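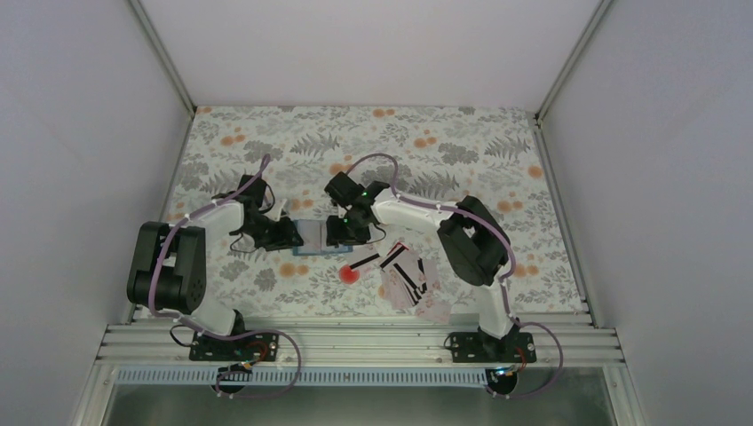 I love a leafy tablecloth. Grey ferns, dark sprigs, little flowers, and then orange dots popping up all over the place like someone sneezed marmalade! And whenever I sit down at a cloth with a pattern on it, I start playing the same game, and my tea goes cold while I do it. I call it Hunt the Repeat.

## What on earth is a repeat?

Suppose you had to draw ferns on a piece of cloth as long as a street. Your hand would fall off. So pattern designers cheat (they'd call it being clever, and fair enough). They draw one patch of pattern very carefully, and then the same patch is printed next to itself again and again, all the way along the cloth.

One patch is called a repeat. Some are as small as a postage stamp. Others are 30 centimetres tall or a good deal more, so you need a big piece of cloth before you see the same fern come round again.

## Why can't I see the joins?

Good question, and it's my favourite bit. If you drew a fern in the middle of a square and left the edges empty, you'd end up with rows of ferns in boxes, a bit like bathroom tiles. Lovely for tiles! On a cloth you usually want the leaves to wander about.

So the designer lets a leaf run right off one side of the patch. The rest of that same leaf has to come in on the opposite side, in exactly the right spot. When two patches meet, the halves join up and you get a whole leaf. Your eye slides straight over the join.

The small things help too. Dots, buds and tiny flowers are brilliant for filling gaps. If there's a bare stripe between two big ferns, you'll notice it from across the room, but pop a dot in it and the stripe disappears.

## How does the colour get on?

There are lots of ways. An old one is block printing. You carve a shape into a block of wood, put colour on it and press it down on the cloth, like a potato print but much fancier. Each colour usually gets its own block, so a pattern with grey leaves and orange blossoms needs some careful lining up.

Big factories often use rollers or screens, and some use printers that squirt tiny drops of ink. A roller is handy because it goes round and round, so the pattern starts again every time it makes a full turn.

## Make your own repeat

You'll need a square of paper, a pencil, some sticky tape and scissors.

1. Draw a fern in the middle of your paper. Don't let it touch the edges yet.
2. Cut the paper in 2, straight down the middle. (Yes, right through your fern. Be brave.)
3. Swap the halves over, so the old outside edges meet in the middle, and tape them together on the back.
4. Fill the new gap in the middle with flowers and dots, staying away from the sides.
5. Trace or photocopy your square 8 times and lay the copies side by side in a row.

Your chopped-up fern should be whole again wherever two squares meet! Mine went wonky the first time and looked like a fish skeleton. I kept it anyway.

If you want the pattern to join up and down as well, cut across the middle after step four, swap the top and bottom, and fill that gap too.

## Now go hunting

Pick something patterned at home. Curtains are good, and so are pyjamas, wrapping paper and duvet covers. Choose one odd little shape, perhaps a bent leaf or a dot sitting all on its own, and put your finger on it. Then search for its twin.

My record is five repeats on one pillowcase. Stripes don't count, they're far too easy.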